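Galach starter kit: first impressions

Thursday, May 26, 2022

We've had the Galach picking kit from Stelby on loan since April, and I've been itching to write about it! It comes as a two-finger gripper, a small sensing module for the wrist and a cable set, and it's meant for people who already own an arm and want it handling everyday things without months of fiddling. Helmut Weidemann had ours bolted on and talking to the arm before lunch on the first day (the manual allows up to 50 minutes for the software alone, and he beat that comfortably).

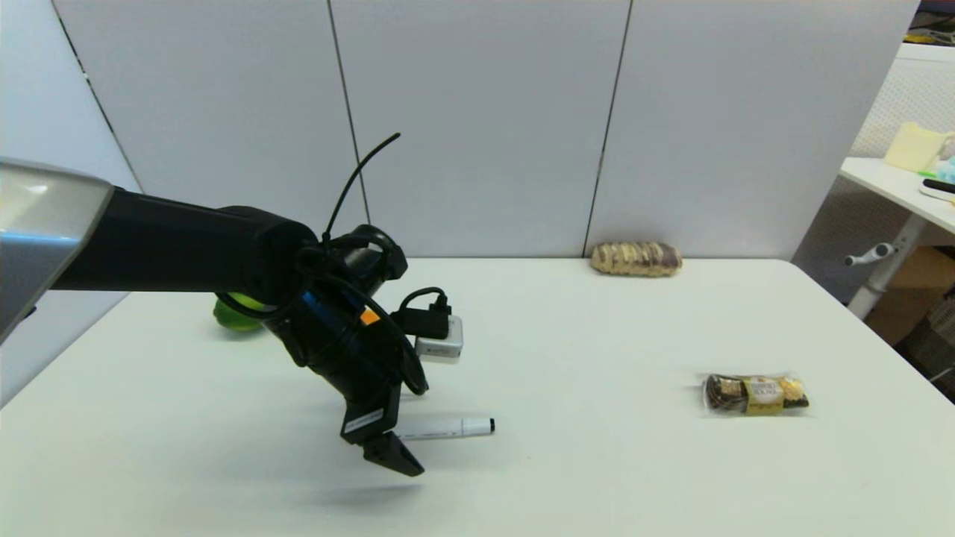 What I like most is how forgiving the teaching mode is. You guide the arm through a pick by hand, save it, nudge the object somewhere else and try again. Gonzalo Cifuentes taught it 19 picks in one afternoon and was still grinning at the end of it. Soft packaging is harder going, and I'd love a grip force setting with finer steps.

The kit costs 2,000 euros, or 3,000 with a year of support from the Trostumport office. Stelby will lend one out for a fortnight if you ask. Bermúdez, the larger version with three fingers, should reach us next, and I've already cleared a shelf for it.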